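Packing crew at Weltbridge now teach the machines themselves

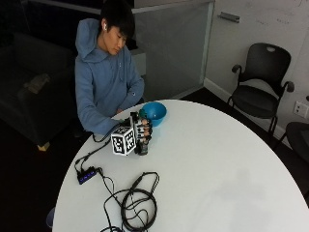
Since June, people from the kitchenware packing line at Weltbridge have been taking turns in a sensor glove, picking things up and setting them down so the company's new robot arms can learn how a practiced hand does it. The sessions run 37 minutes, they're paid at the full line rate, and the sign-up sheet keeps filling up!

The arms, supplied by Berkard, will take over the dullest stretch of the job, which is moving small items from the belt into trays. It used to mean standing in one spot for most of a shift. Now 56 packers rotate through three jobs: recording, checking trays, and fixing the arms' mistakes (there are still plenty, mostly with anything round).

"I've packed for years and never once thought about what my thumb was doing," said Alasdair Yule, who moved over from the night line. "Then you see it all on the screen and it's kind of amazing. My wrists are happier too."

The crew has recorded 200 different grasps so far. Next up is the Imrie building, where packers handle lids and glass jars and have already asked for longer breaks between sessions. Managers have agreed to that, and no jobs are being cut at either building this year.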